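Plorura Session Notes: Data Card

Version 2. Maintained by Mervin Charbonneau and Aaliyah Ouellet.

Summary

Plorura is a table of recording sessions made by the instrumental rock band Gromon. It has 219 rows, and each row is one session day. We began it because the printed booklets of the albums give the names of the songs but very rarely say who played on which take, or in which room. The card explains what the columns mean and where we are not sure.

Sources

Most rows come from the studio diaries of the Bouchard rooms, which Aaliyah Ouellet typed from photocopies. The rest come from tape box labels and from the invoices of Talleck, the small label that released the first two albums. When a diary and a label do not agree, we follow the diary and put the other reading in the column "variant".

Columns

session_id: a number given by us. It has no meaning outside this file.
month: written as a word, for example May. Empty if the diary page is damaged.
room: A or B. Room B was rebuilt between the two albums, so the drum sound should not be compared across them.
players: last names, separated by a semicolon. Guests have a star after the name.
song: the working title, if the final title was not yet chosen.
takes: how many takes the engineer wrote down. False starts are included in some rows and left out in others – we could not find a rule.
variant: see Sources. 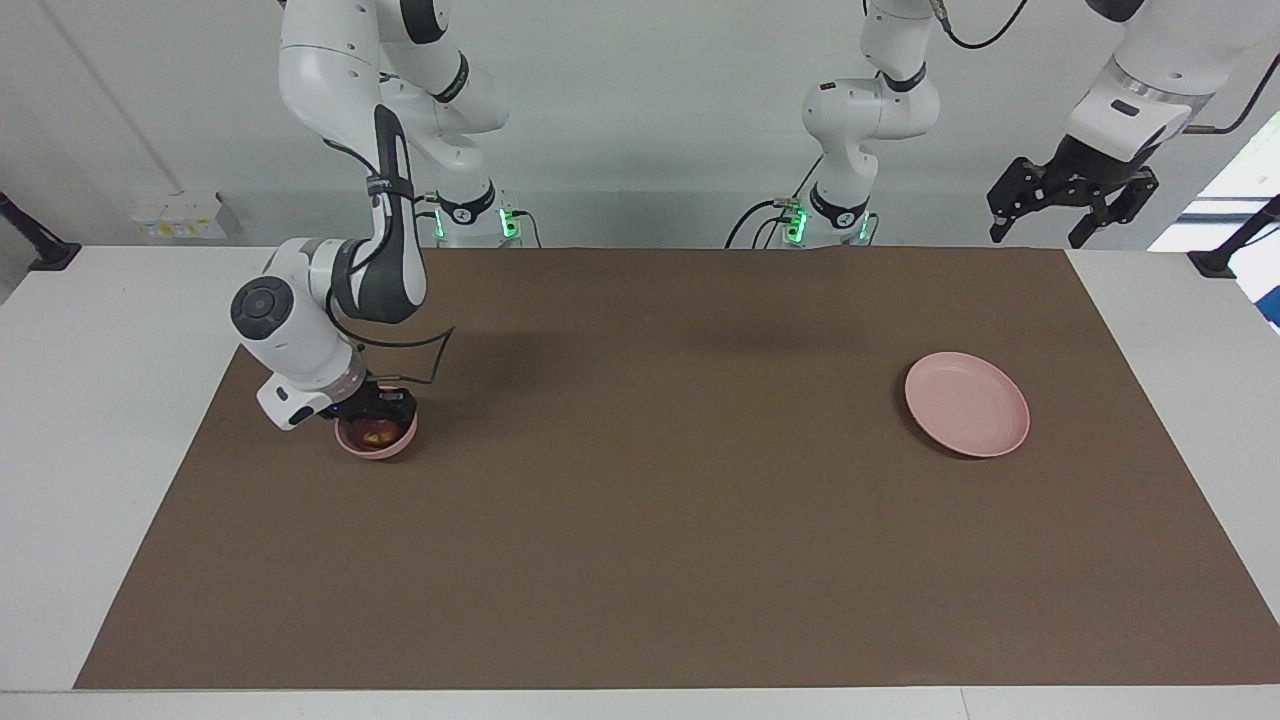
The working titles need some patience. The band often used one title for two different pieces, and later divided one long piece into several short ones. We connected a working title with a final title only when we could hear the same main theme on the released album. All other cases have "unknown" in the separate file titles.txt.

Known problems

The bass player changed during the second album, and the diary uses only the initial R. for both men. Please do not count their sessions from this file.

Concert recordings are not included. The live cassette, printed in 2,000 copies, will perhaps get its own table later.

Format and use

The files are plain text in UTF-8, with tabs between columns. You may copy and change the table if you name Plorura and keep the version number. There is no audio in this collection, and we cannot send any.

Corrections

Write to Mervin and give the session_id and your source. A scan of the label or the page helps very much. Memories of people who were present are also welcome, but they go into the notes and do not change a row.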